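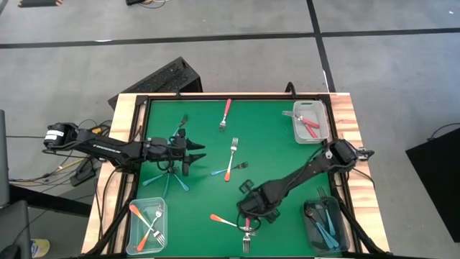 Figure 7 – Poste de tri Wovden à deux bras : tapis vert, couverts à trier et bacs de dépose.

4.3 Mise en place et entretien du poste de tri

Cette section s'adresse à l'opérateur chargé du poste et au technicien de maintenance. Elle suppose que les deux bras ont été fixés selon la section 3 et que le logiciel Clumen est installé sur l'ordinateur de commande. Le réglage des butées logicielles est traité en 4.5.

ATTENTION – Ne jamais introduire la main au-dessus du tapis lorsque les moteurs sont sous tension. Un bras arrêté peut reprendre sa course sans signal sonore.

4.3.1 Préparation du plan de travail

1. Couper l'alimentation des deux bras à l'interrupteur général.
2. Poser le tapis vert à plat dans le cadre noir. Lisser du centre vers les bords. Un pli suffit à fausser la hauteur de prise sur un manche fin.
3. Placer les bacs aux angles du tapis selon l'affectation enregistrée dans Clumen. Dans la configuration de la figure 7, les manches rouges vont en haut à droite, les manches orange en bas à gauche et les manches bleus dans le bac gris foncé, en bas à droite.
4. Vérifier que chaque bac repose entièrement sur son fond. Un bac incliné doit être repositionné avant tout essai.
5. Dégager le sol autour de la table. Les cordons de la multiprise ne doivent pas passer sous les pieds du cadre.

Note – Les bacs transparents et opaques sont interchangeables. Après un changement de type, refaire la reconnaissance des bacs (menu Poste, puis Bacs).

4.3.2 Contrôle du câblage

Le câble de la pince forme une boucle libre au poignet. Cette boucle est nécessaire à la rotation et ne doit pas être supprimée.

1. Bras hors tension, amener le poignet à la main dans ses deux positions extrêmes.
2. Observer la boucle pendant le mouvement. Elle ne doit ni se tendre ni passer entre les doigts de la pince.
3. Si la boucle descend plus bas que l'extrémité des doigts, la reprendre avec un collier Wirkeo souple sur l'avant-bras. Laisser le collier coulisser.
4. Contrôler les connecteurs à la base de chaque bras. Le verrou doit être enclenché des deux côtés.
5. Relever le numéro figurant sur l'étiquette du moteur de base et le reporter dans la fiche du poste.

ATTENTION – Ne pas utiliser de collier rigide sur la partie mobile. La gaine se coupe à l'arête du support et le défaut n'apparaît qu'en charge.

4.3.3 Mise sous tension et prise d'origine

1. Placer les deux bras en position de repos, pinces ouvertes, au-dessus du tapis.
2. Mettre sous tension le bras gauche, puis le bras droit.
3. Attendre 20 secondes. Les moteurs se verrouillent pendant ce délai ; ne pas les forcer.
4. Lancer la prise d'origine depuis Clumen. Les bras se déplacent l'un après l'autre.
5. Comparer la valeur affichée pour l'axe 2 à celle de la fiche du poste. Pour un poste réglé en usine, la valeur attendue est 3 514 pas. En cas d'écart, reprendre à l'étape 1. Si l'écart persiste, passer à la section 6. 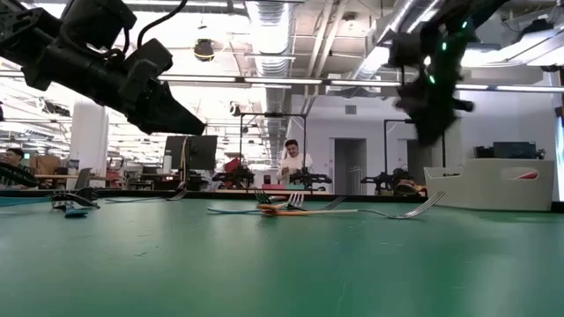

4.3.4 Essai de tri

L'essai se fait à vitesse réduite, avec des couverts de plusieurs couleurs de manche. Il ne remplace pas l'étalonnage des caméras.

1. Répartir les couverts sur le tapis. En laisser quelques-uns croisés : un essai sur des pièces toutes séparées ne dit rien du comportement en amas.
2. Régler la vitesse à 45 % et démarrer le cycle.
3. Surveiller la descente de chaque pince. Les doigts doivent s'arrêter au-dessus du tapis sans l'écraser.
4. Si une pièce est soulevée avec une autre, laisser le cycle se poursuivre et noter l'événement. L'arrêt manuel à ce stade efface la trace de la prise.
5. En fin de cycle, couper l'alimentation avant de vider les bacs.

Note – Les couverts sans manche coloré ne sont pas affectés par défaut. Les laisser sur le tapis ou leur attribuer un bac dans Clumen.

4.3.5 Entretien courant

Chaque jour, avant la première mise sous tension :
– essuyer la face intérieure des doigts avec un chiffon sec ;
– retirer du tapis les miettes de gaine et les poussières ;
– vérifier à la main que les doigts n'ont pas de jeu latéral.

Chaque mois :
– resserrer les vis des supports de moteur à 2 N·m, en croix ;
– nettoyer le tapis à l'eau tiède, sans solvant, et le laisser sécher à plat ;
– contrôler l'usure des câbles au poignet.

Les doigts de remplacement Bittencourt se montent par paire. Ne pas associer un doigt neuf et un doigt usé : la prise se décentre et les manches tournent à la fermeture. Après remplacement, refaire la prise d'origine (4.3.3) puis l'essai de tri (4.3.4).

Toute intervention est consignée dans la fiche du poste avec la référence des pièces posées.

Révision de mai – Section relue par Zuleica Nogueira. Modification : ajout de l'étape 5 en 4.3.2.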